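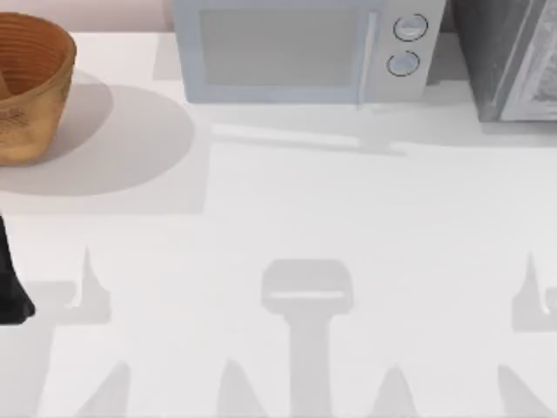

Guilan Ye thinks I am wrong about shared kitchens, and wrote to tell me so after my last column. The kitchen in a rented building, Ye says, should be the landlord's business from floor to ceiling, and tenants who want a say in it should go and buy a house.

I have read that letter several times and I still disagree.

I lived for 13 years in a building on the east side of Dultport where 29 people shared two kitchens. The owner bought everything, down to the dish towels. When a burner quit, we filled out a slip and waited. One August we waited the whole month. Any of us could have bought the part at the hardware store and put it in that evening, but the lease said we couldn't touch the stove, so we ate sandwiches.

Waiting was the smaller problem. People who have no say over a room stop looking after it. We left pans in the sink because they were the owner's pans. I did it too, and I was raised better. When the drain backed up, everyone assumed somebody else had sent in the slip, and it sat like that for days.

Later I moved to a place in Plevelano that gave the tenants $3000 a year to spend on the kitchen however they liked. It wasn't a generous amount. We argued over it every winter. One year it nearly all went to a refrigerator, and a man on the second floor who wanted new cabinets didn't speak to the rest of us until spring. But the sink was clean. If you had sat through two evenings of arguing over a faucet, you wiped down the faucet.

Ye's best point is about money. A landlord who pays for repairs wants to control them, and a tenant who ruins a stove can move out and leave the bill behind. That does happen. It can be handled with a deposit, the same way we handle carpets and doors. Gas lines and wiring should stay with the owner and a licensed electrician or plumber. I have no quarrel with that part of the letter.

Where we part ways is the idea that renting is a short stop on the way to owning. Plenty of people in this town will rent all their lives. They cook supper in those rooms every night for decades. Telling them to buy a house if they care where the plates go is no answer to someone who can't buy a house.

The city is rewriting its rules for shared housing now, and the draft says a lot about parking and trash pickup. It has one line on kitchens, which says they must be "provided." I would add a second line, giving the people who use the kitchen a vote on what goes in it and a small yearly sum to spend. The owners will say it costs too much. They should show us what they spend now on drains.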